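Cell Technician, Two-Arm Packing Cell (part-time, fixed term)
Dvorak Automation, Urkirmont site

Dvorak needs one technician to set up and look after the Funero cell, a two-arm bench cell that handles bakery pieces. The post is 30 hours a week for 5 months, starting in May. It reports to Dušan Lazarević, cell lead.

Duties at the gripper end:
Inspect the finger blades and the cream pads on their inner faces at the start of each shift. Check finger screws for torque. Replace worn pads in pairs and log the change. Re-zero the gripper after any finger swap and repeat the open-close check before releasing the arm.
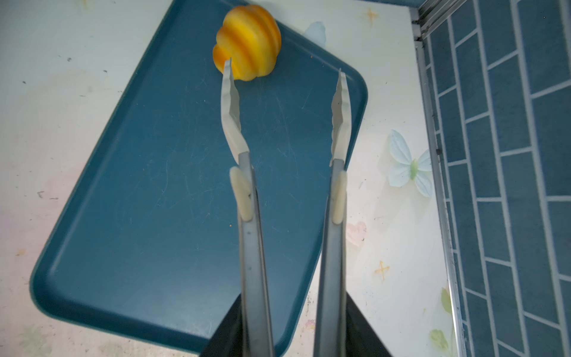
Does the technician need to write code?
The motion programs are maintained by the software group, and the technician only edits the setup file and runs the calibration routine.

Wrist camera work is part of the job. The fingertips must stay in view over the full stroke, and the camera offset is checked against the tray whenever a wrist is opened. A blade that rests against a piece, as in the close approach below, leaves little margin for a bad offset.
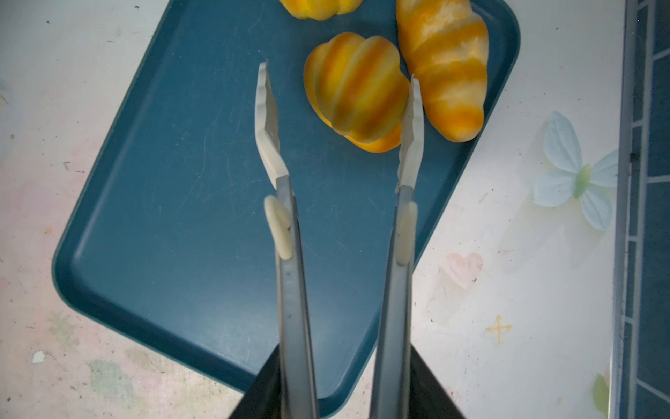

Photo: Hayley Cheetham / Dvorak

Duties at the bench:
Clear crumbs from the tabletop and the grooves of the front rail. Inspect cable runs along both arms for rubbing at the elbow and wrist. Check the bolts at the base plates. Set the tray and bag to their start positions - the setup sheet gives both. 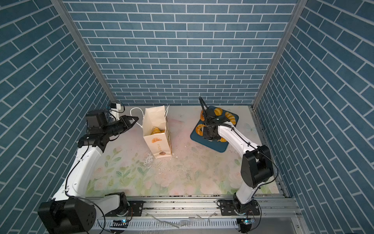

Faults are recorded in Flidach, our maintenance log, before the cell is restarted. Stoppages longer than 50 minutes go to the cell lead.

Required: two years of maintenance work on small arms or similar equipment, safe isolation training, and the ability to read a wiring diagram. Experience with camera calibration is useful - training is given if you lack it.

Send a resume and a short account of one repair you carried out to Hayley Cheetham, Room 52, Urkirmont. Applications close at noon on Wednesday.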